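Handout 6: Episode structure in the half-hour animated adventure serial

Reading for this unit: the Dasa episode guide, entries for season 2, and the two shooting outlines in the course folder. Bring the outlines to the seminar.

## 6.1 Terms

**A-plot.** The line of action that the cold open sets up and the final act settles. It normally takes the most screen time.

**B-plot.** A second line with its own goal and its own obstacle. A running joke does not qualify.

**Carrier.** Any object, message or person that moves information from one plot to the other. In *Moltumholm* the carrier is usually the harbor bell or the ferry.

**Reset.** The point at which the episode returns the main cast to the state in which the next episode can find them. Serials with a fixed running order may skip it. Serials sold for airing in any order cannot.

## 6.2 The act breakdown

The standard script for this format runs 41 pages including the cold open. Pages are short because action lines are double spaced for the storyboard team. Act breaks fall where the broadcaster has placed its commercials, and the writer works backward from them.

1. Cold open. States the threat. Ends before any main character responds to it.
2. Act one. The cast learns of the threat, usually with one fact missing or wrong. The B-plot begins here.
3. Act two. The first plan fails. The carrier crosses over, and the two plots share a location or a deadline from this point.
4. Act three. The second plan uses something already shown in act one or in the B-plot.
5. Tag. Under a minute. Reset, if there is one.

Note that the missing fact in act one and the solution in act three are often the same item. When they are, the episode needs fewer scenes of explanation.

## 6.3 Worked case: "The Olteanu Signal" (*Moltumholm*, season 2)

The keeper Olteanu picks up a distress call from a ship that sank years earlier. The Prerance, a salvage fleet that has wanted the island's light since the first season, hears the same call and sails for the wreck. The crew of the lighthouse tender follow. In the B-plot, the youngest member of the crew is left behind to repair the harbor bell and cannot get it to hold its note.

- Missing fact: the call is a recording, and it repeats every 854 seconds.
- First plan: reach the wreck ahead of the Prerance. It fails when the tender is boarded.
- Carrier: the sour note of the bell, heard over the open radio channel.
- Second plan: the bell is rung against the recording, the two tones interfere, and the Prerance navigators lose their bearing.

The deadline is worth attention. The script gives the repeat interval in act one as a piece of trivia, and act three turns it into a clock. No new rule is introduced after the second commercial break. Compare the season opener, where the tide table is read aloud for the first time a few lines before it matters. Viewers of that episode have no chance to get ahead of the characters.

The villain's position is also handled economically. The Prerance captain appears in four scenes, and each one changes what the fleet knows. Scenes in which a villain only restates a goal should be marked for cutting at outline stage.

## 6.4 Sets, reuse and the writer

Rendered series keep a library of finished sets and props. The *Moltumholm* library held 872 assets at the end of season 2, and writers were allowed up to two new interiors per script. This affects structure directly. A chase through five rooms costs more than a long argument in one, so arguments collect in the keeper's quarters and chases go outdoors.
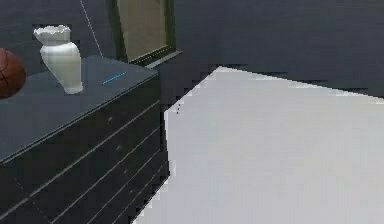 When an outline calls for a new interior, ask first whether the scene can be moved to a standing set without losing its obstacle. If it can, move it. If it cannot, place a second scene in the new interior so that the cost is shared - preferably one from the B-plot.

Weather, time of day and damage are treated as variants of an existing set and do not count against the limit. Crowds do.

## 6.5 Writing the synopsis

Guide entries are written in the present tense and in the order of the broadcast episode. Keep to these rules:

- Name the threat in the first sentence.
- One sentence for the B-plot, placed where it starts.
- State the carrier only if the ending makes no sense without it.
- Do not describe the tag.

## 6.6 Exercise

Choose any season 2 episode except the one in 6.3. Mark the act breaks, identify the carrier, and list each interior used. Then write a guide entry of no more than five sentences. Entries are due in June with the rest of the portfolio.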